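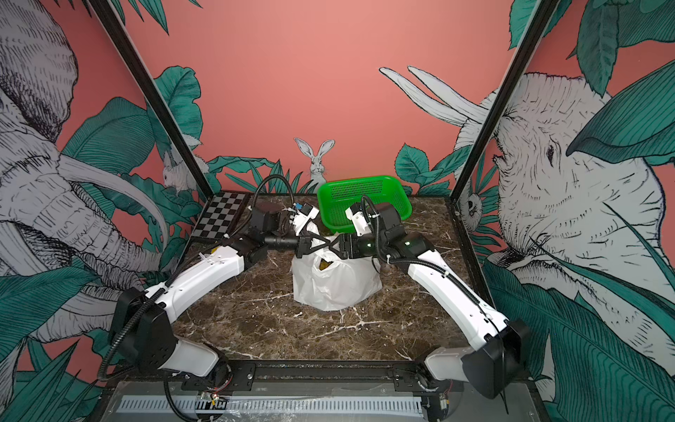
How I Make Cherry Liqueur at Home

Posted November 12, 2019

I've made a batch of cherry liqueur every year since we moved to Mirkthorpe, and every year somebody at the holidays asks me for the recipe, so I'm finally typing it up. It's barely a recipe. You put fruit in booze and you wait. But there are a couple of places where I've messed it up, and I'd like to save you the wasted bottle!

First, the cherries. Sour ones are best if you can get them. In November that means frozen, and frozen is fine (I'd even say better, they give up their juice faster once the cells have burst). Thaw them in a bowl so you catch all the liquid, and pour that in too. I leave the pits out. Some people swear by the almondy taste you get from them, but pits can give off small amounts of cyanide and I'd just as soon skip it. A drop of almond extract at the end gets you most of the way there.

Next, the alcohol. I use plain 100 proof vodka. You can do it with 80 proof, but the fruit waters it down more than you'd think and the result tastes a bit like cough syrup. Brandy is lovely if you want something darker and rounder. Don't spend a lot. I used a fancy bottle once and couldn't taste any difference, and my wallet sure could.

For one big jar you'll need:

2 pounds of pitted sour cherries
1 bottle (750 ml) of 100 proof vodka
2 cups of sugar
a strip of lemon peel, no white part
half a cinnamon stick, if you like it

Wash the jar in very hot soapy water, rinse it well and let it air dry. Put in the cherries and their juice, then the lemon peel and the cinnamon, and pour the vodka over the top. The fruit should be completely covered. If it isn't, add more vodka or take out some cherries and eat them. Close the lid and put the jar in a dark cupboard.

Notice there's no sugar yet. I used to add it on day one like everyone does, and it sat on the bottom in a sludge for weeks while I shook the thing like a maraca. Now I wait until the end and I can sweeten to taste.

Pull the cinnamon out after three days. Please don't forget this part. My Skallcombe batch (we had a rental there one fall) tasted like a scented candle and I ended up cooking a ham with it. The lemon peel comes out after a week. The cherries stay in for six weeks, with a gentle swirl whenever you remember.

Then strain it through a fine sieve, and again through a coffee filter. The filter is slow, so walk away and do something else. Squeezing the fruit makes everything cloudy, so try to resist.

For the syrup, heat the sugar with one cup of water until it dissolves, then let it cool all the way down. Add half, stir, taste, and keep going a little at a time. I usually stop before I've used it all. Leftover syrup is great in iced tea.

Bottle it, label it with the month, and give it another four weeks before you judge it. It's pretty sharp at first and it mellows a lot. Keep the boozy cherries in the fridge in a little of the liqueur and spoon them over vanilla ice cream.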